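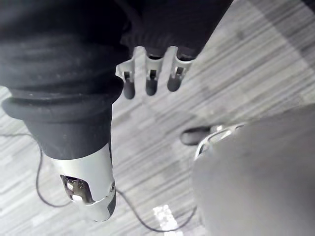
Dunne found the Wodel bat too heavy in the handle for his first week, and wrote to us that a junior player should try the smaller size before paying.

I have used mine since June, in 13 matches, and I agree only in part. The balance is good for slow bowling. Against fast bowling I was late with it almost every time. 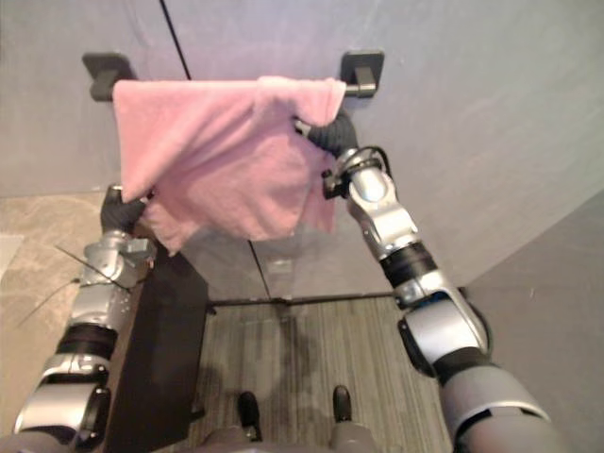 Skirudport Cricket Club, Equipment Section

The grip is soft and did not turn in my gloves. The toe guard came loose after 200 balls in the nets, so I glued it again. I give it 3 stars out of 5.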